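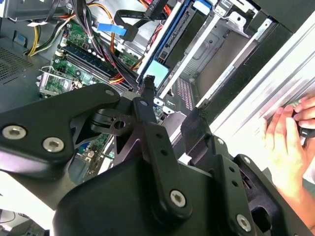
The Dogar gripper inside an open desktop tower, seen from the wrist camera.

Dogar linkage gripper, with wrist camera

If you have ever tried to get a robot to do anything inside a computer case, you'll know why we're so fond of this one. Cases are horrible places to work! There are cables hanging down where you want to go, drive cages at awkward angles, sheet metal edges on every side, and most grippers are simply too fat to get between them. The Dogar was drawn up for exactly that sort of job, and it has been the most borrowed tool on our bench ever since the first one came back from the machine shop.

It's built from flat black link plates joined at pivots, held together with ordinary hex-socket screws. You can take the whole thing apart on a desk with the two keys in the box (they live in a slot in the lid, so please put them back). We like flat links because they are easy to clean, easy to replace and easy to add things to — the rows of small holes are there for fingertips, cable clips, a strip of foam, whatever your job wants.

What people use it for

Most Dogars go to repair and recycling benches. Kildale, our test bench, runs one on old desktop towers all day: reaching in towards memory modules, following a data cable to the drive, getting hold of pull tabs. A person usually works alongside, and we'd suggest you start that way too. Set the arm to its slow speed, agree who moves first, and keep fingers well clear of the pivots.

It is also good fun on small appliances, network boxes and anything else with a lid that comes off. We've heard from a school workshop that uses theirs for sorting screws, which made our week.

The camera

The camera sits at the wrist and looks along the links, so the tool and the work are both in the picture. That takes an afternoon to get used to. The links do fill a fair bit of the lower half of the view, and for some jobs you may want a second camera on a stand. For close work, though, we wouldn't swap it. You see the linkage and the board together and you can judge the gap between them, even with a bunch of black cables drooping into the way.

Bright metal can be a nuisance. If your case has a shiny side panel, turn the lamp down or move it round until the glare goes.

In the box

Dogar gripper, assembled
Wrist camera and lead
Mounting plate
2 hex keys
Spare screws, 20
Printed guide, 11 pages

Price and delivery

The kit is £269 including the camera. Orders are packed at our Katedmont workshop and the next batch goes out in September. Spare links and pivots are sold singly, and we'll keep making them for as long as anyone has a Dogar to put them on.

Does it fit my arm?

Probably, if your arm has a flat tool face. Send us a drawing of the bolt pattern before you order and we'll tell you yes or no. Adapter plates for the Brotingate arm are in stock; others we cut to order, and they take a bit longer.

Can it unplug things?

Loose connectors, yes, with practice. Anything with a stiff latch is better done by hand for now. A longer fingertip for latches is being tried at Kildale and we're quite excited about it, but it isn't ready to sell yet.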